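The Field That Holds Up the Season

December 23, 2018

The game against Jernumell was supposed to kick off at two. At nine in the morning the head groundskeeper at Corkar walked out to the north penalty area, pushed a screwdriver into the grass and felt it stop a half inch down. He moved a few steps to his left and tried again. Then he went inside and called the referee.

By ten the game was off. The bread rolls for the snack bar had already been delivered, and the Jernumell team bus was on the highway and had to be turned back at a rest stop. The club's secretary spent the rest of the morning answering the phone, mostly to people who looked out of their windows, saw sunshine, and wanted to know what the problem was.

The problem at Corkar is the north end. It has been the north end for as long as anyone at the club can remember. The main stand at Pathak Park was built on the south side of the ground, but the row of houses behind the north goal sits on a rise, and a line of tall firs runs along the west touchline as far as the corner flag. From late October until well into February, the low sun never gets over the trees long enough to reach the six-yard box. Frost that lands on a clear night can stay there for days, while the center circle is soft enough to take a stud by lunchtime.

A referee can't call off a quarter of a field. If one goal area is unsafe, there is no game.

People who follow the big leagues rarely have to think about this. The grass in a large stadium has heating under it and lights on wheels that are rolled out after every game, and there is a staff to look after it. Two levels down, the equipment runs out and the weather takes over. At Corkar's level a postponed home game means refunded tickets, wasted food, and a new date to be squeezed into the spring, usually on a weeknight, when the crowd is smaller and half the team has to leave work early to get there.

The club lost five home dates last winter. It played the last of them in the final week of the season, the third game in six days, with two outfield players on the bench and the backup goalkeeper listed as a striker. Corkar drew that game and finished one place above the relegation spots.

"We stayed up by one point," the club chairman says. "I'd like not to do it that way again."

Pathak Park holds a modest crowd and rarely fills. The playing surface is 104 meters long, a few meters short of what the club would like, with a slope from the southeast corner to the northwest that visiting managers bring up in their postgame interviews. The slope also tells you where the water goes. Rain that falls anywhere on the field works its way toward the corner under the firs, and then it sits.

The drains were put in decades ago, when the ground was moved slightly to make room for a parking lot. No plan of them survives. The groundskeeper has spent much of his 11 years at the club working out where they run, partly by digging and partly by watching where the snow melts first. He keeps his own map, drawn in pencil on the back of a fixture poster and taped inside a cupboard door. Some of the lines on it are solid and some are dotted. The dotted ones are guesses.

Over the summer the club finally had a section opened up. A contractor cut a trench from the penalty spot to the corner flag and found that two of the old clay drains had collapsed and a third was packed solid with roots. They were replaced with plastic, bedded in gravel and covered over, and the strip was reseeded in time for the first home game. It is still easy to pick out from the top row of the stand, a slightly brighter green than the rest.

The work cost more than the club had set aside. Part of the money came from the league's ground improvement fund and part from a dinner. The rest came out of the playing budget, and the manager is frank about what that meant. There was a midfielder he wanted to keep in August and could not.

"You can argue it either way," he says. "He'd have been good for us. But he can't play on a field that's closed."

Irrigation is the other half of the job, and it gets less attention, as it is strange to talk about watering a place that spends the winter under water. But the same ground that floods in December bakes in July, and grass that goes into fall with shallow roots will not last until the new year. Until two years ago the watering at Pathak Park was done with a garden hose and a single sprinkler moved by hand every 40 minutes. The groundskeeper would bring a book.

Now there is a line along each touchline, supplied by Nandetti, with outlets set back behind the advertising boards. The system is basic. It has no sensors and no pop-up heads, and the timer is a dial on the wall of the tool shed. Most repairs are done in house with parts from a plumbing counter, and there is a box of spare elbows and joints under the bench for the ones that crack when someone forgets to drain the line before the first hard frost.

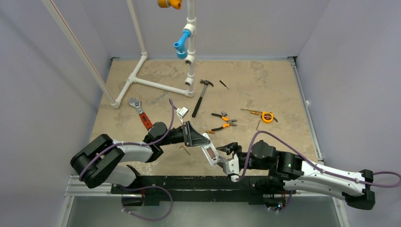

White pipe with T-joints and a bright blue elbow fitting.

Someone forgot this October. The line on the west side was left charged, a cold night came early, and a joint split behind the boards for a tire shop. The leak went unnoticed through a whole afternoon game, and the linesman on that side finished with wet socks and a complaint in his report. The repair took 20 minutes. The letter to the league took longer.

What the club doesn't have is a frost cover big enough for the entire field. It has a set of them, bought secondhand from a rugby club, that will protect both goalmouths and a strip down the middle. They are heavy when dry and very heavy when wet. On the night before a home game, if the forecast is bad, a message goes out to a list of people who have said they will help, and whoever turns up drags the sheets into place under the training lights. It takes six people to move the big one. With four it can be done, but it has to be folded first, and it never folds flat.

They were out the night before the Jernumell game. The covers went down at seven and were pinned by eight. But the wind got up after midnight and lifted the edge on the north side, and by the time the groundskeeper arrived with his screwdriver a third of the goal area was bare and white. He pulled the sheet back over it anyway, and stood there for a while.

Jernumell has an artificial field. It was laid three years ago, and it has changed that club more than any manager has. The first team plays on it, and so do the youth teams, the women's team, two local schools, and anyone else who books by the hour. The lights are on until ten most nights. Jernumell hasn't called off a home game since the carpet went down, and its rental income covers the wages of a full-time coach.

There are plenty of people at Corkar who think their own club should do the same. A straw poll was taken at the supporters' meeting in the fall, in the bar under the stand, after a long discussion of pie prices. The vote was 137 in favor of looking into an artificial surface and 85 against. It was not binding, and the chairman was careful to say so before and after.

The arguments were what you would expect. Those in favor talked about money, postponements, and children having somewhere to play. Those against talked about knees, the way the ball bounces, and the fact that the club would have to rip the whole thing up if it ever climbed two divisions, where grass is required. One man said that he had watched soccer on that grass since he was a boy and would not pay to watch it on a rug. He got the loudest applause of the evening, including from some who then voted the other way.

The groundskeeper didn't vote. He says he would have a job in either case, brushing and topping up the rubber, but that it would be a different job. He has been over to Jernumell to look. He thought it was well kept. He also noticed, he says, that the groundsman there had a very clean pair of boots.

Cost will probably settle it for the time being. A new surface would need planning permission, taller lights, and fencing along the side facing the houses, and the neighbors, who put up with a crowd every other week, have already asked what "open until ten" would mean for them. The chairman expects a written report by summer. Until then the club will go on as it is, with a better drain in one corner and the same trees along the side.

The trees come up in every conversation. They don't belong to the club. The owner of the land behind them has been asked, more than once, whether the tops could be taken down a few feet, and has replied each time that the firs were there before the corner flag. A written offer to pay for the work went out in the fall. No answer has come yet.

The Jernumell game has been moved to a weeknight in March. Season tickets will be honored, and anyone who bought on the day can use the stub or ask for the money back. The league requires a postponed home team to pay toward the visitors' bus, and the bill came to 100 dollars, as the driver had not gotten very far.

There is another home game before the new year. The forecast for the week is mild and wet, which takes care of the frost but brings back the question of the corner. The new drain has yet to be tested by a really heavy rain. The groundskeeper has put a row of short canes along the line of the trench so that he can check how high the water stands, if it stands at all, and he plans to be there early with a fork and a bucket of sand.

The covers are hanging over the rail in front of the stand to dry. They will have to be off there by noon on game day, and the message asking for help has already gone out.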